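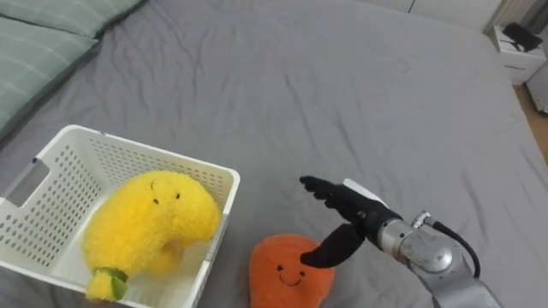 How often should plush toys that live on the bed be washed?
Once a month is enough for most of them. Wash sooner after a cold or a spill, and do it on the same day as the sheets so you only think about it once.

Can they go in the machine?
Most can. Put each one in a zippered mesh bag, cold water, gentle cycle. Check the tag first. Toys with a battery box or bean filling get wiped down by hand with a damp cloth and a little dish soap.

What about the dryer?
Low heat flattens long fur. We air dry ours for 36 hours and brush them with a soft baby brush halfway through.

Where should they go at night?

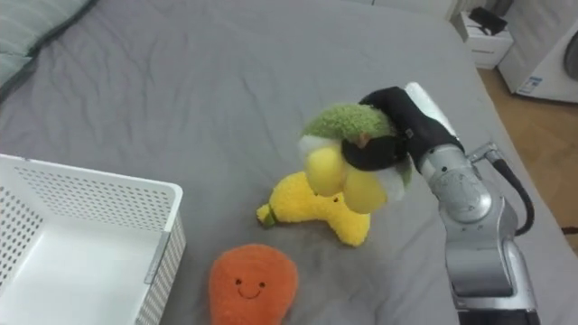

Our advice is one container per bed and no more. When it is full, something moves to the closet. Plastic with holes in the sides, like the white basket on the gray sheet, lets air through and wipes clean. Long, curved toys such as the banana go in first, and rounder ones like the orange one fill the gaps. Leave the pillow out of it.

My child wants every toy in the bed. Any ideas?
Let them pick two each evening. The rest stay in the basket next to the bed.

Do you sell baskets?
The Pranex mesh bag, item 2742, is the only storage or laundry product we carry.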